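Chapter 6
What Will It Cost After You Buy It?

Vendors like to quote one number. Be suspicious of it. The price of a gripper tells you little about the price of getting snacks into a cardboard box all day long.

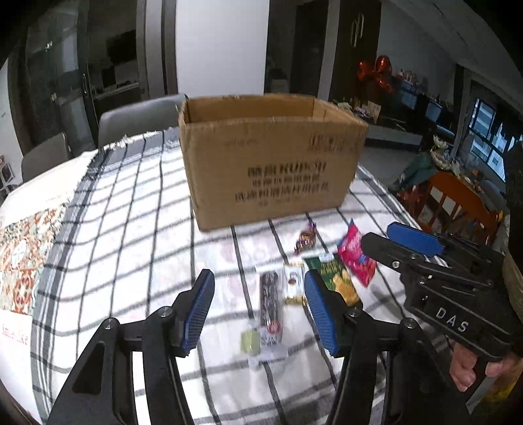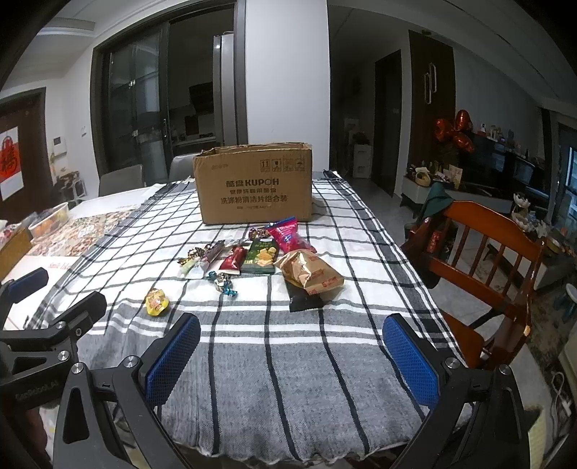
Small goods in mixed wrappers

Take the quote that Pondovis sent to Virgil Filip, a buyer at Clindumby, in March. The tool was listed at $1,301. Spare finger pads were $70 a set, on a separate page, and training was another $491 - per person. The sales sheet promised "quick payback" and never said how quick, or on what kind of goods.

Filip asked for a trial with his own mix of bags and candies. You should too. In this chapter you will build a five-year budget, line by line, and then look for the lines the seller left out. Start with Section 6.1, on wear parts.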